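4. Setting up the plug-in task

This section is for club members who have passed the arm safety check in section 2. Allow 30 minutes the first time. The task is the one used in the Atenum league: both arms work together to plug a small appliance into a power strip.

4.1 Laying out the floor

1. Switch off both arms at the bench supply and wait for them to settle.
2. Wipe the wooden floor and check that no screws are left on it.
3. Put the black tool case at the back left, flat, with its handle facing the front rail.
4. Lay the pliers to the right of the case. These are obstacles and stay put for the whole run.
5. Stand the fan on the right, within reach of the right arm.
6. Lay the power strip near the middle. Spread its white cable loosely to the left.

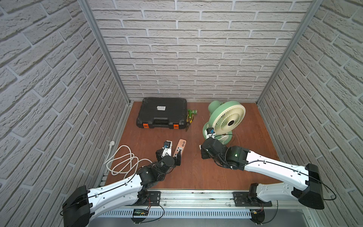
Caution: The power strip must never be connected to the mains during a run. Leave its own plug lying on the floor inside the booth.

Note: The strip may be turned to any angle up to 50 degrees from the side walls. Write the angle on the run sheet.

4.2 Starting a run

1. Clear hands and sleeves from the booth, then switch on the bench supply.
2. Open Plunomow on the club laptop and load task 109.
3. Check the picture from each wrist camera. If one is blank, reseat its cable at the camera end and reload the task.
4. Press Home and let both arms stop moving before going on.
5. Press Record and begin. The left arm normally holds the strip and the right arm handles the fan lead.
6. Press Stop when the plug is in and both grippers are clear of it.
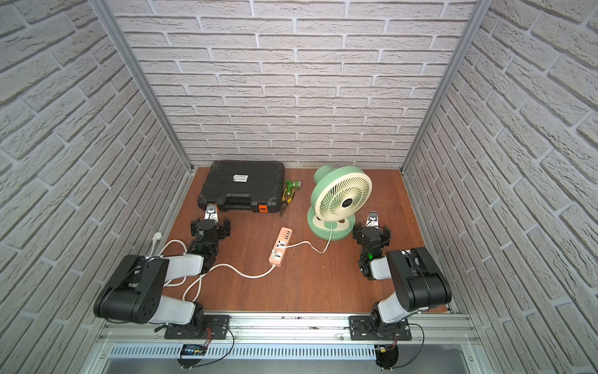

Figure 4-2. Fan lead plugged into the power strip, with the tool case and pliers at the back left.

Note: If a cable catches under an arm, press Stop first. Do not pull it free while the motors are powered.

4.3 If the software shows fault 3890

The gripper has closed on something it cannot move. Press Stop, switch off the bench supply and open the fingers by hand. Start again from 4.1, step 5. If the fault comes back, enter it in the Zelter log and leave that arm switched off until the next club session.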